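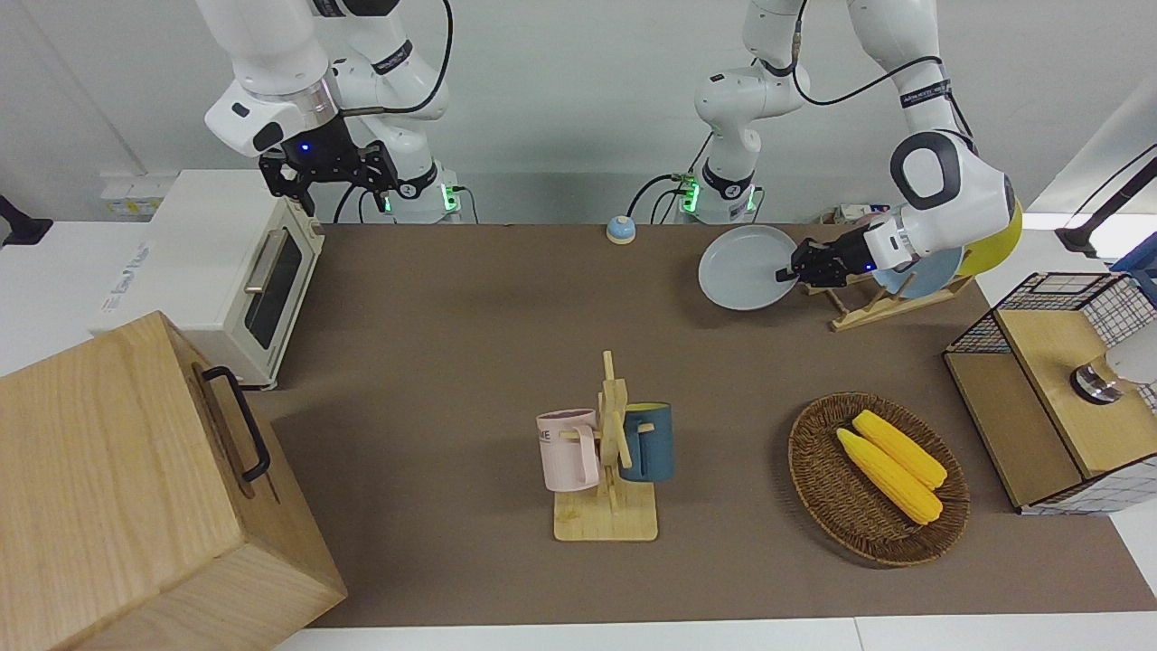 Waretura Hydrogen Line Receiver

Availability: built to order in Grirosdale
Sold by: Pruravura
Page last revised: May 13, 2020

The Waretura is a radio receiver for observing the 21 cm line of neutral hydrogen with a small dish or horn antenna. It is meant for college observatories, clubs and people with a dish in the yard who want to record spectra of the Milky Way without building the whole signal chain themselves. You supply the antenna, the feed and a computer. The receiver takes care of filtering, amplification and digitizing.

The tuning range begins at 1,407 MHz, which leaves plenty of room below the line for a baseline. The upper limit depends on the filter fitted and is printed on the test sheet that comes with each unit.

What is in the box

Receiver unit with rack ears for a standard 19-inch rack
Masthead preamplifier in a weatherproof housing
Power supply for the receiver
USB cable
Printed test sheet and setup guide

The coaxial cable between preamplifier and receiver is not included. Most buyers already know how long a run they need, and we would sooner not sell you the wrong length. Use low-loss cable with N connectors on both ends. 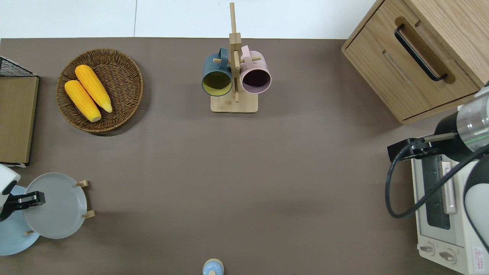 Reading time: 4 minutes

Setting up

Mount the preamplifier as close to the feed as you can. Any cable ahead of it adds noise that cannot be removed later. The preamplifier gets its power through the coax from the receiver, so do not put a DC block in that line. Connect everything before you switch on the receiver.

Let the unit warm up before taking data you plan to keep. The gain drifts for roughly the first 19 minutes and then settles. You can watch this happen on the total power display.

For a first test, point the antenna at an empty part of the sky well away from the galactic plane and record a spectrum. Then point it at the ground or a nearby wall and record another. The second should show clearly more power. If the two look the same, check that the preamplifier is getting power and that the connectors are tight.

Software

The receiver works with Sầm, our recording program, which can be downloaded free by anyone who owns a unit. Sầm averages spectra, subtracts a reference and saves the result as FITS or plain text. It also corrects velocities for the motion of the Earth if you enter your location and the pointing. It does not steer the antenna. Drift scans need only a fixed pointing and an accurate clock.

Version 4 changed the layout of the text files. Scripts written for older files will need their column numbers adjusted. The FITS headers stayed the same.

Interference

Strong transmitters near the band can overload any receiver this sensitive. The internal filter handles most city sites, but a site with a line of sight to a transmitter tower may need an extra cavity filter ahead of the receiver. Switching power supplies and LED lamps close to the feed are also common sources of trouble. Turn things off one at a time and watch the spectrum.

Changes since the last batch

Units built from April onward have a metal USB socket in place of the plastic one, and the fan has been removed. The case now serves as the heat sink. Leave the vents of neighboring rack equipment clear of the top cover.

Ordering

Send us your antenna diameter, feed type and supply voltage with the order. Orders are built in the sequence received. Spare preamplifiers and power supplies are sold separately. Repairs are done in Grirosdale, and the receiver and preamplifier should be sent in together so they can be tested as a pair.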